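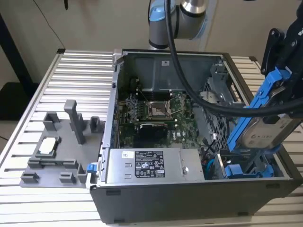

Unit 3: Commercial Work Cells
Handout: Usia Assembly Kit
Course notes by Nilmini Uddin, revised February 12, 2023

Scope. The Usia kit is sold by Ostemon for teaching and light assembly. It consists of an arm, a gripper, a printed fixture tray and a license for the Paltex sequence editor. We review it on one task, a desktop PC build.

Setup. The tower lies on its side on the slatted bench, side panel removed, tray directly to its left. The arm comes in from above. Drives are handled in their blue plastic carriers.

Fixture tray. The CPU rests in a square pocket, heat spreader up. Low L-shaped corner blocks at the bottom edge act as locating stops. Note the tall post near the upper middle of the tray. Any transfer path from tray to chassis must clear it.

Socket. The retention frame is open before the CPU move is called. Paltex does not check for this. Add the check yourself.

Drive insertion. Approach the cage at an angle, then square up before pushing. The default force limit is 90 N, too high for plastic carriers in our view. Cable routing on the arm needs slack for this move.

Documentation. The manual covers 11 error codes. Recovery steps are thin, and the Soomro add-on guide repeats them.

Before the March lab: read the Paltex chapter on waypoints and bring a written pick sequence for the CPU.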